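Kitchen scales out on loan at the Hidayat Room

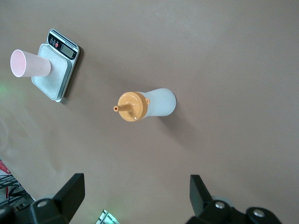
Issue 87, page 2

The baking corner at the Hidayat Room now has digital kitchen scales to lend, and people are already thrilled with them! Cempaka Lau got the idea after her spring bread class, when half the group went home with a recipe in grams and no way to weigh anything.

The scales are compact, with a silver-gray body and a small display by the buttons. Put your cup on the platform, press zero, then add your flour or sugar - no more guessing at a heaped spoonful. A paper cup works fine, and it saves on washing up.

"I've baked for 40 years and my sponge has never risen like this," said Melati Hartono, who borrowed one on 26/06/2025 and has asked to keep it another week.

Loans are free and run for two weeks. Arif Tuhumury will be showing beginners how to weigh out sauces and dressings in July - bring an apron and something to take your dressing home in.

Shares: 87 | Comments: 2

Contact | Copyright Hidayat Room News | Back to top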